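Members' newsletter, May
Workshop floors: what we learned at Langat

Many of you have asked how the new floor in the Langat hall is doing after its first winter. We wrote in the last issue that the old concrete was giving a lot of dust, and that the joints near the loading door were breaking at the edges. Now the repair is finished and we can tell a little more.

The hall was ground first, which took 2 days longer than planned. The old paint was thicker than it looked, and under it there were oil stains which had to be cleaned twice. Our contractor, Zamel, then measured the moisture in the concrete and asked us to wait before the primer. We were not happy with this delay, but we accepted it.
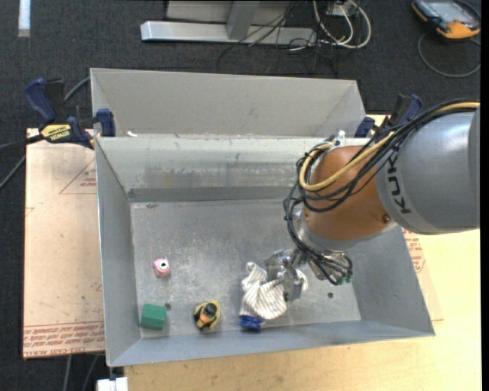
For the top layer we chose a densified and polished finish in the main hall, and a cement screed with resin only by the loading door. The coating from Grurow was also offered to us for the whole area. It is a good product, but the price for 3,447 square metres was too high for this year's budget.

Cleaning is now simpler. Please use only the neutral cleaner, 50 ml in one bucket of water, and do not use the old green soap, which leaves a film and makes the surface slippery. The joints were filled again with a semi-hard filler. If you notice that a piece has come out, please write to the office before you try to repair it.

The Skurnurard building is next. There the floor is 20 years older and it has a slope to the drain, so polishing is probably not possible. Zamel will take samples in the corridor and in the small store. Please keep both places free of pallets until the samples are taken.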